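The Long Season in Fletholm

July 25, 2019

Last updated 4:12 PM

There is a bend in the road into Fletholm where the trees give out and you get your first look at the rink, sitting low beside the river with its roof the color of old pennies, and I have never once come around that bend without slowing down. I grew up two streets away from it. I learned to skate there, badly, holding on to a kitchen chair that somebody had fitted with runners, and I learned to swear there too, from the seats behind the penalty box, at an age my mother would rather I didn't put in print.

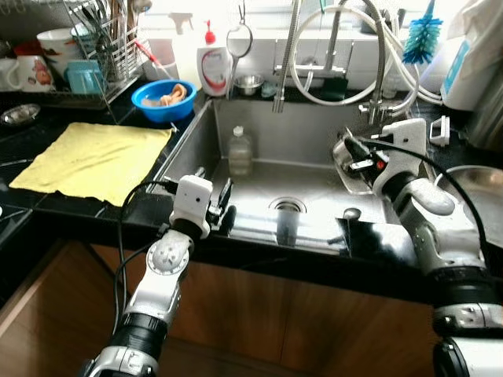
So when the magazine asked me to spend some time with the Fletholm Otters in what most people would call the dead part of the year, I said yes before hearing the fee. Summer is when you find out what a hockey town is made of. The ice is gone, the boards look scuffed and a little embarrassed in the daylight, and the whole building smells of rubber mats and floor cleaner. And still people keep turning up. They come in to ask about season tickets, or to see if the skate sharpener has been fixed, or just to stand by the glass for a minute on the way home from the grocery store.

The Otters finished last season in second place, 2 points behind Plimalier, and if you want to be welcome in Fletholm you should probably not bring that up until the second cup of coffee. It was decided on the final night. The Otters won their game, did everything that was asked of them, and then stood around in the locker room in their socks listening to the radio while Plimalier scraped an overtime winner forty miles down the valley. I was at home that evening, and my phone lit up so many times that the dog left the room.

What hurt, I think, was how good February had been. A team that had spent the early winter losing to everybody suddenly could not lose to anyone. They beat Sillix at home and then went up there and beat them again, in that freezing barn of theirs where the visitors' bench is so short that the backup goalie has to sit on a folding stool. They beat Rana on a night when the snow was so heavy that the Rana bus got in late and the puck dropped close to nine o'clock, with half the children in the building asleep on their parents' coats. By the end of that month people who hadn't been to a game in years were asking their neighbors if there was a spare ticket going.

I went back and looked through the old programs, which the club keeps in a filing cabinet under the stairs, and it had been a long while since anything like it. The last time the Otters won the league outright was 2000, and I was there for that one, up in the corner with a paper cup of soup, too far away to see the winning goal properly. I have described that goal to a great many people since then. It seems to get prettier every year, and I've stopped trying to correct it.

This time the roster is younger. There are 21 players signed so far, and a good number of them came up through the junior program, which means they learned the game in this same building, on this same slightly soft ice by the river end. (It really is softer there. Ask anybody. The puck slows down as it crosses the blue line and visiting defensemen spend the first period looking at their sticks.) Most of them have day jobs or classes, and the summer workouts are arranged around those, early in the morning or after supper, in the parking lot if the weather is kind and in the hallway under the stands if it isn't.

I sat in on one of the evening sessions, on an upturned bucket, feeling very old. There was a lot of hopping over things. There was a drill with tennis balls that I never did understand, although everyone else seemed to, and then a long run along the river path and back by way of the hill behind the school. The front group came in laughing and the back group came in not laughing at all. Afterward they lay on the grass and argued about whether the new schedule is a fair one. It has them opening with 2 road games, at Rana and then at Sillix, before the home fans get so much as a glimpse of them, and feelings on the subject are strong.

My own view, for whatever it's worth, is that a hard start might do them good. Last year's team began at home, in front of people who loved them, and played as if that would be enough. They only found their legs once they had been knocked around a bit on other people's ice. A wet night in Rana has a way of clearing the head. I said something of the kind to a man at the ticket window and he looked at me with such pity that I changed the subject to parking.

The ticket window, by the way, has been repainted, and the snack counter is getting a new fryer, and there is talk of replacing the scoreboard, which has been unable to show a proper number three for as long as I can remember. I would be sorry to see it go. You get used to reading it, the way you get used to a relative's handwriting, and there is a kind of pleasure in explaining it to strangers. But the younger families want one that works, and I can see their side of it.

They start making ice again in the last weeks of summer. It goes down in thin coats, sprayed on a little at a time, and it takes days before anyone is allowed to set foot on it. When I was a kid we used to press our faces to the side door and watch the floor turn from gray to white, and on my last afternoon in town I walked around to see if the door was still there. It is, with the same dented handle, and at about the right height there was a row of smudges on the glass.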